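Morkar service area dispute

The Morkar service area dispute was a political row in the district of Stovwood over the running of a roadside rest stop on the Prosbridge road. It began in September 2024 with a complaint about parking charges and ended with a change to the district's rules on public leases.

Background

The Morkar rest stop was built on council land and let to a private operator, Stasiv, on a 30-year lease. It had a fuel station, a café and 130 parking spaces. Under the lease, the first 2 hours of parking were free to all drivers. Lorry drivers using the Prosbridge road had long treated the site as their main overnight stop.

Complaint and public meeting

In September, Stasiv put up signs limiting free parking to café customers. Beril Bilgin, a district councillor for Stovwood East, wrote to the operator asking for the signs to be taken down. Her letter was published in full by a local newspaper, and the matter was raised at a public meeting in Stovwood town hall attended by 200 residents.

At the meeting Bilgin was shouted down several times by people who blamed the council for signing the lease in the first place. She left before the close. Two of those involved later wrote to her to express regret, and she read part of one letter aloud at the next council session.

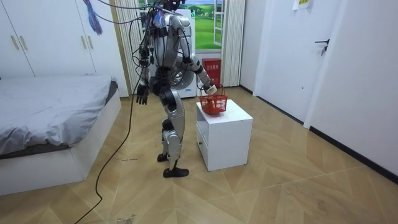
Council decision

The council voted on 15 Nov 2024 to enforce the original parking terms. Stasiv removed the signs and refunded charges already paid, but did not accept that it had broken the lease. A second motion, requiring all future leases of council land to be published before signing, passed with support from both main groups.

A proposal to end the lease early was withdrawn after legal advice put to members in private.

Later developments

Bilgin was afterwards given responsibility for roads and transport. The café at Morkar changed hands under a sublease, and the overnight lorry bays were moved to the Prosbridge side of the site.

See also

Stovwood District Council
Prosbridge road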